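**A white table needs a lamp and very little else**

I used a dark desk for years and never knew how dirty it was. Last November I changed to a white one, and I now think most people who work with their hands at home should do the same.

The usual complaint is that white shows everything. I agree, and I count it in its favour. A crumb on dark oak stays there until your sleeve finds it. On white you see it and wipe it up. Mine gets a damp cloth at the end of the day, and the job takes less time than filling the kettle.

Walid Majali, who repairs clocks, told me white tires his eyes. I think the trouble is his ceiling light. A pale top throws light back up, so a small lamp does the work of a larger one. Stand it at the back, where the base is out of the way of your elbows, and leave the middle of the table bare.

I would spend money on the lamp before the table. The Trullden catalogue has 557 desk accessories in it, trays and risers and pots for pens, and I would buy none of them. Each one is another thing to lift when you wipe.

Scuffs do come. I have stopped minding them. 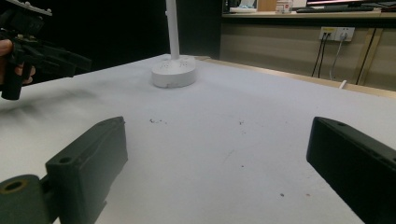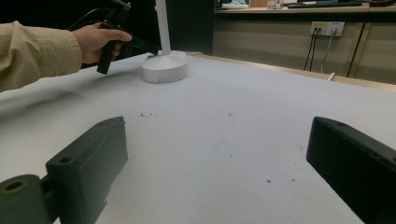

*White tabletop, with a white stand towards the back.*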